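Drolta: Report on a Short Science Fiction Film
Khrystyna-Mariia Kushnir
Screenwriting and Production II, final project
Submitted 6/16/23

Drolta began as a feature script of 101 pages, which my adviser described as "a lot of corridor." By November it was a short film of 16 pages. The story survived the cut, mostly. The crew of the salvage ship Stekidow answers a distress call from a mining colony, finds everyone there in excellent health, and slowly works out that this is the bad news.

The monster went first. In the feature it had wings, a life cycle and a tragic childhood. In the short it is a noise in a vent. Test readers found the noise more frightening, and I have tried not to take that personally.

The captain, Bachmann, was harder. I had written her as tough, and for six drafts toughness meant she never finished a sentence or sat down. In the rehearsal read she sounded like someone late for a dentist. I gave her a scene where she loses at cards to the ship's doctor and is petty about it. It has no effect on the plot and it is the best thing in the film.
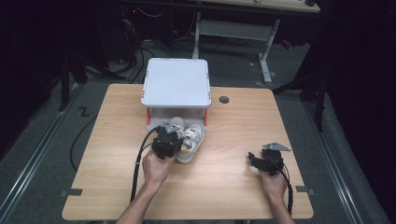
Casting took longer than planned. We needed five actors and had nearly that many, so the doctor and the colony administrator are played by the same person with different hair. I added a line about them being cousins. Two people at the screening asked whether the cousin subplot would be developed in a sequel.

The ending was rewritten on the last day of shooting. Originally Bachmann blew up the colony. Our budget for blowing up the colony was a desk lamp and some red cellophane, so instead she files a report with her employer, Kelico, saying all is well, and the credits roll over her typing. My adviser called this "bleak in a grown-up way" and asked me to fix the sound in the card scene, where the refrigerator is audible throughout. I left it in as the engine.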